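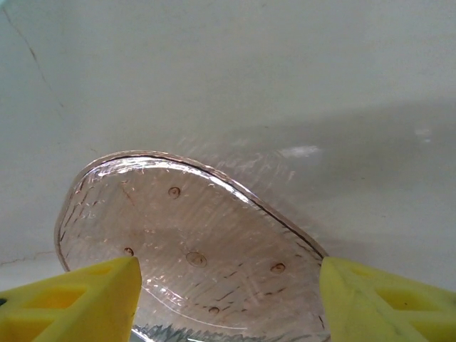 Pièces transparentes teintées : vous les gardez ?

Otutar22
13/06/2018
Bonjour à tous ! Je viens de finir de trier un carton de plastiques de récup et je suis tombé sous le charme des morceaux translucides, surtout ceux qui tirent sur le rose-brun. Avec un bord épais bien brillant, la lumière file dedans, c'est superbe ! J'en ai mis neuf de côté pour un mobile. Vous les nettoyez comment ?

mme_biretti
Ah, une autre mordue ici ! Eau tiède, savon doux, chiffon microfibre, et surtout pas d'alcool : j'ai fait blanchir deux pièces en mai, j'en suis encore malade.

Otutar22
Aïe. Et pour les petites rayures ?

Ilten
Pâte à polir, trois passages, et on repart à neuf. Franchement ça vaut le coup, on retrouve un brillant magnifique.

mme_biretti
Pas d'accord, Ilten. Sur du teinté, le polissage laisse un voile dès qu'on insiste. Et puis les rayures, moi j'aime bien — ça accroche la lumière.

Ilten
Un voile si on va trop vite, oui. Je fais ça à la main, jamais à la machine, et je n'ai jamais eu de souci. Après, chacun ses goûts !

Chathurika Akanda
Je suis plutôt team rayures :) Pour le mobile, si tes pièces ont déjà des trous, passe le fil dedans, ça évite de percer. Le plastique ancien fend pour un rien près du bord.

Otutar22
Super idée, merci ! Je tente le savon ce soir. Du fil de pêche, ça irait ?

Barua_k
Oui, du 3 kg suffit largement. Double le nœud, ça glisse.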